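Wokeo email newsletters for small firms

2018-12-12
By Prillton product desk

Wokeo is a program for writing and sending email newsletters. It runs in a web browser, so there is nothing to install, and it keeps your mailing list, your past issues and your results in one place. It is made for firms that send a newsletter once a week or once a month and have one or two people doing the work alongside other jobs.

The standard plan holds up to 3,000 contacts. If your list grows past that, you add room in blocks of 1,000, and you can drop a block again at the end of any billing month. A contact is one email address. The same address on two lists is counted as one contact, and addresses that have unsubscribed are kept on record but don't count towards your total.

Writing an issue

You start from a template or from a blank page. There are 11 templates in the current version. Most are single-column layouts, which hold up best on a phone, and two have a side column for dates or short notices. You can change the colours and the typeface in any of them and save the result under your own name for next time.

Text is typed straight into the page. You can paste from a word processor and Wokeo will strip out the hidden formatting that causes odd gaps and changes of font. Headings, links and lists are kept. Tables are not, and have to be made again using the table tool. We know this is a nuisance for people who send price lists and we are working on it.

Pictures are dragged into place and made smaller automatically for sending. The original stays in your library, which can be searched by file name or by the issue it was used in. There is a box for a written description of each picture, and the send check will remind you if you have left one empty.

The subject line has its own field at the top, with a second field for the preview text, the short line that many mail programs show next to the subject. If you leave the preview field blank, most programs will show the first words of the email, which often means your reader sees "View this email in your browser" and nothing else. Fill it in.
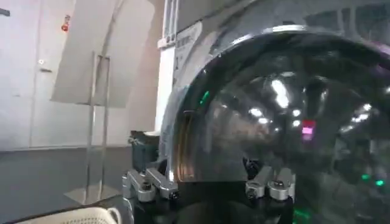 Frerichs wrote to us after the October update to say that the preview field had been too easy to miss on the old screen, that they had sent a whole season of newsletters without it, and that they would like Wokeo to refuse to send until something was typed there. We have gone part of the way. An empty preview field now brings up a warning in the send check, and the account owner can turn that warning into a full stop under Settings, Sending rules. We left it off by default as a good many customers do leave the field blank on purpose.

Lists and groups

You can bring in a list from a spreadsheet saved as CSV. Wokeo shows you the columns it has found and asks which one holds the email address, which holds the first name and so on. Columns you don't need can be skipped. Duplicates are merged and any address that is plainly not an address is put in a separate file for you to look through.

Within a list you can make groups. A group can be fixed, where you choose who is in it, or it can be worked out from a rule, such as everyone who joined through a certain form or everyone who has not opened the last six issues. Rule groups update themselves each night. If you need one brought up to date sooner, open it and press Refresh.

Every contact has a record showing when they joined, how they joined and what they agreed to. If you brought them in from a spreadsheet, you will be asked to say where the permission came from before the list can be used. Please take this step seriously. Since the new data protection rules came in this year, we have had to close a small number of accounts that were mailing bought lists, and we will go on doing so.

Sign-up forms

Forms can be placed on your own website by copying a short piece of code, or you can use a page hosted by us and link to it. Both kinds can be set to single or double opt-in. With double opt-in, the new subscriber is sent an email with a link and isn't added until they follow it. You will end up with a slightly shorter list this way, and far fewer mistyped addresses.

The confirmation email can be edited. We suggest keeping it to a couple of lines, with the name of your firm in the subject, so that it isn't mistaken for junk. You can also set a welcome email to go out as soon as someone has confirmed, with a link to your latest issue or to anything else you want new readers to see first.
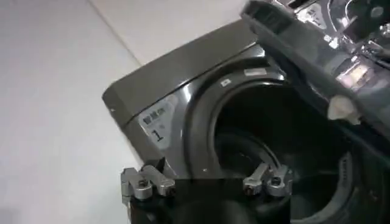
A form may have as many questions as you like, but each one you add will put some people off. An email address and a first name are enough for most newsletters. If you want to know what a reader is interested in, it often works better to ask later, with a link in the newsletter that moves them into a group when they click it. There is a block for this in the editor called Choice link.

Forms can be given a start and an end date. This is handy for a competition or an event, where you don't want people signing up after it has closed. Once the end date has passed, the form is replaced by a message of your choosing.

Sending

Before anything goes out, Wokeo runs the send check. It looks for broken links, pictures without descriptions, an empty subject or preview field, and merge fields with nothing behind them (the cause of emails that begin "Dear ,"). You can send a test to yourself or to a colleague from the same screen. Tests aren't included in your results.

Issues can be sent at once or set for a later date and time. The time is taken from the time zone in your account settings, so check this when you first sign in. A scheduled issue can be pulled back and edited at any point until it starts to go. Once sending has started it can be stopped, but anyone already reached will keep their copy.

If more than one person works on your newsletter, the account owner can decide who is allowed to press Send. Others can write and edit and then mark an issue as ready. The owner gets a short email with a link to it.

Results

The results page shows how many emails were delivered, how many were opened and which links were clicked. Open figures are a guide only. They rely on a tiny picture being loaded, and plenty of people read their email with pictures turned off. Clicks are more dependable, and replies are more useful than either, so we recommend sending from an address that someone looks at.

You can compare issues side by side and download the figures as a spreadsheet. There is also a yearly view, which will tell you whether your list is growing and in which months people leave it. Don't read too much into a single issue. A poor result in a holiday week says very little about what you wrote.
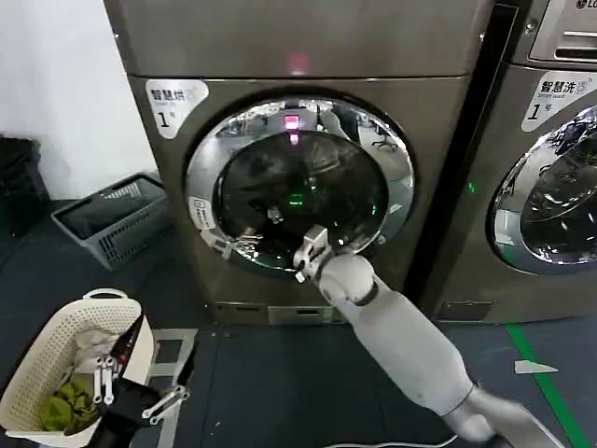 Bounced addresses are dealt with for you. An address that doesn't exist is taken off the active list after the first failure. A full mailbox is tried again with the next issue and taken off if it keeps failing. You will find both kinds under Contacts, Bounced, with the reason given by the receiving mail server. Some of those reasons are hard to make sense of and our support desk can help with them.

Moving from another service

Most services let you download your contacts as a spreadsheet, and that file can be brought into Wokeo as it is. Remember to download the list of people who have unsubscribed as well and bring it in under Contacts, Do not mail. Past issues can't be moved across as working documents. If you need to keep them, save them as PDF before you close your old account.

When you change service it is a good idea to start with the readers who have opened something recently and add the rest over the next few issues. Mail providers are wary of a large send from an address they haven't seen used in that way before. The Ildale guide, found under Help once you are signed in, sets out the order we suggest and covers the changes you will need to make to your domain settings. If your website is looked after by someone else, send them the guide early.

Plans and support

Wokeo is billed monthly or yearly. All features on this page are in the standard plan, and the only thing that changes the price is the number of contacts. There is no charge for extra users or for the number of issues you send. The trial is the full program with a small contact limit, and you aren't asked for card details to start it. Anything you make during the trial is kept if you go on to a paid plan.

Support is by email and by phone during office hours, Monday to Friday. The desk is at Prillton and is staffed by the people who write the help pages, so if something in the help is wrong or out of date, tell them and it will be changed. Support closes on bank holidays, although scheduled issues go out as normal.

To leave, close the account under Settings, Billing. You can download your contacts, forms and results first. The account stays readable until the end of the month you have paid for and is then deleted, including the picture library.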